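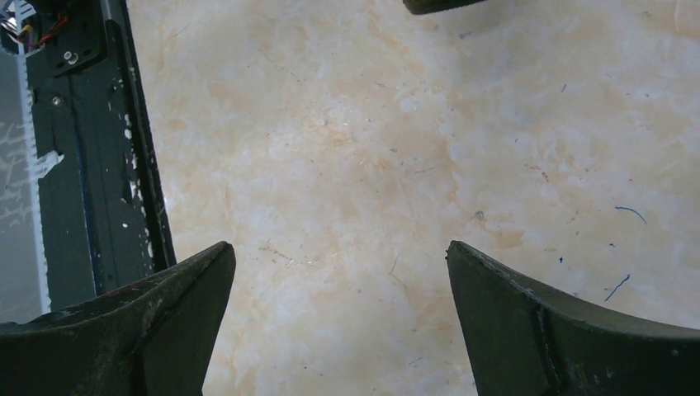

Cream and peach marble-pattern tabletop.

Caring for a patterned tabletop

Wipe crumbs and grit off first with a dry cloth. Then go over the top with warm water and a drop of dish soap, rinse the cloth, and wipe again. Dry it right away — streaks show more on the pale parts.

A busy pattern hides sticky spots. Run your palm over the surface to find them.

For dried glue, lay a damp cloth on it for 2 minutes and lift it with a plastic scraper held flat. Skip steel wool and scouring powder.

Put felt under anything heavy with metal feet, and lift it when you move it. Change the felt every December.

Tips by Berhanu Mersha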